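# Left gripper opens less than the software says after I tightened the linkage

**slowpick**

Hello to all. I take care of one two-arm robot at our Mosmont site. It does floor tidying: it takes small things from the floor and brings them to the bin or puts them to the side. The task program is Feveo, and the spare parts we buy from Bustos.

In March the left gripper had some play. When it was closed on a thing, I could move the fingers sideways with my hand. So I turned off the power, cleaned the finger linkages with a dry cloth and tightened the socket screws on both sides. The play is gone. But now, when Feveo shows an opening of 106 mm, I measure only 97 mm with the caliper. Before the tightening both values were the same. The right gripper I did not touch, and it is still correct.

With thin things there is no problem. With wide things one finger comes down on the top of the object and the arm stops with a force warning. The log shows 1567 closing cycles on the left side from the last service until my work, if this is important.

I made these checks already:

- homing of the left gripper, two times, with the same result
- restart of Feveo
- cable at the wrist, it sits firmly
- nothing is stuck between the fingers

The usual work looks like this, floor items near the bin, then the wrist view at the bin, then a cap by the TV stand:
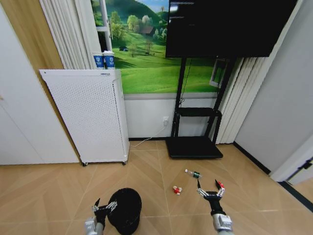
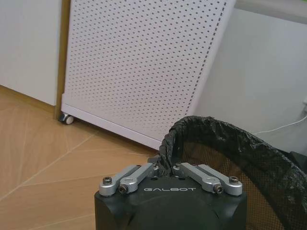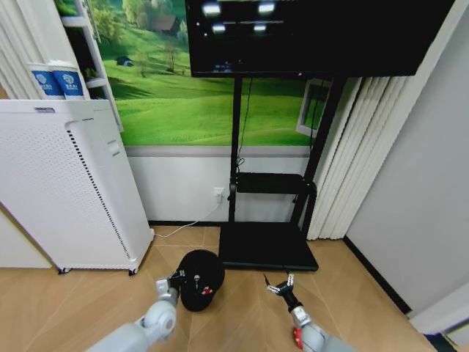 My question is if I must do a new calibration of the opening, or if I made the screws too tight and the linkage cannot go to the end. I do not want to calibrate over a mechanical fault. I have a small torque wrench but I did not use it that day, I tightened by feeling. Also I don't know if the wrist camera needs calibration again after this kind of work. The camera itself I did not loosen.

**hexkey_and_tea**

You are right to not calibrate first. Please leave the software alone until the mechanical side is clear, otherwise you will have two errors and they will hide each other.

What I would do:

1. Stop the robot, lower the arms to a supported position and switch off. Wait until the gripper has no holding force.
2. Open the left gripper slowly by hand, if your manual allows it. Do the same on the right one and compare. The force should feel even over the full way. If the left one becomes heavy near the end, the screws are clamping the pivots.
3. Loosen the linkage screws a quarter turn, one at a time. After each one move the fingers again. Very often it is only one screw that holds the whole thing.
4. Tighten again with the wrench, to the value in the service sheet for your gripper. Please do not take a value from a forum, also not from me.
5. Do the homing again and measure with the caliper in the middle of the finger pads. At the tips the pads can bend a little and you get a different number.

If the opening is correct after step 5, you are finished and no calibration is necessary. If the movement is free but the opening is still 9 mm too small, then the reference has moved and you can run the opening calibration in Feveo.

About the camera: if its mount was not loosened, I would not recalibrate. Put one known object on the floor, let the arm go above it and look if it comes to the center. Do this in 2 places, one near and one far.

One more thing. Homing does not prove much in your case. On ours it goes to the closed position and takes zero from there, so it will be happy even when the fingers cannot open fully.

**hilletent_bench**

We had the same at Hilletent and just ran the calibration again. Works fine since then.

**slowpick**

Thank you both. I followed the list from hexkey_and_tea this morning. The left side was clearly heavier than the right for the last part of the opening. With the inner screw on the outlet side of the gripper (I mean the side where our cable leaves) loosened a quarter turn, it became free. I tightened all of them again with the wrench and the service sheet value, and after homing I measure 106 mm.

The play did not come back for now. The camera check was good at the near place. The far place I will do tomorrow, the floor there was still being mopped.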